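FOR RELEASE 6/3/26

Jilero Opens Skillulness, a Shared Table Room for Sewing, Mending and Small Crafts

OSEI - Jilero, a maker of worktables and storage for home crafts, has opened a shared work room in the Osei building on Pornik Street. The room is called Skillulness. It covers 3,485 square feet and is set up for people who sew, mend, cut patterns or make quilts and don't have a table at home they can leave things on.

Members book a table by the hour. Tables can be booked for up to 2 hours at a time in the evening and for longer blocks during the day. Jilero tested the plan last October with 136 people from the area, and most of the changes made after that test had to do with table size and where to put fabric while it is waiting to be cut.
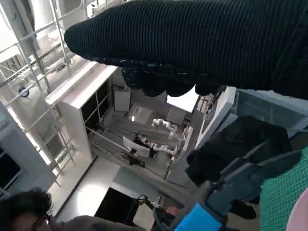

Fabric is the first thing that fills a sewing table, and the Skillulness tables were planned with that in mind. Test members told Jilero that they didn't want to fold and put away each piece every time they picked up another. They wanted room to set a piece down and come back to it. A crumpled black cloth can stay out near a strip of green mesh, as it does here, and both are still within reach. Members who want to clear the table can use the open bins along the wall. Pressing is done at a separate counter.

"I used to cut patterns on my bed," said Ekow Aryee, who manages Skillulness for Jilero. "I put a pair of scissors through a good blanket doing that. A table and a mat would have saved me the cost of the blanket."

Small tables are kept for quilters and others who cut short pieces. Cutting mats for them are green, with a white measuring grid, diagonal guide lines and hexagon outlines for patchwork. Rotary cutters are checked out at the desk and returned there at the end of the booking. Members may bring their own if the blade has a cover.

Food is allowed in the room. During the October test it was not, and that was the rule people complained about most. Rolls, pastries and other dry snacks may be eaten at the small tables as long as they are kept in a bowl. Drinks need a lid. Anything with frosting or sauce has to be eaten at the counter by the front door. Bowls are kept on the shelf over the sink, and members are asked to wash the ones they use.
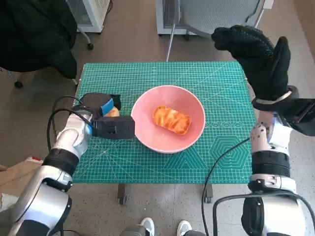

Do members need to know how to sew before they book a table?

Beginners are welcome. A staff member is on the floor during all open hours and can help with threading a machine, reading a pattern or squaring up a piece of cloth. First-time members can also sign up for a basic cutting class, which is limited to 16 people and is included in the cost of membership.

Machines, irons and rulers stay in the room. Thread, needles and patterns are sold at the desk, and scraps left in the bin by the door are free to take. Projects may be stored overnight in a labeled bin but not over a holiday closing.

Bookings are now open. Membership forms are available at the Skillulness desk in the Osei building, and questions from the press may be left there for Ekow Aryee.

###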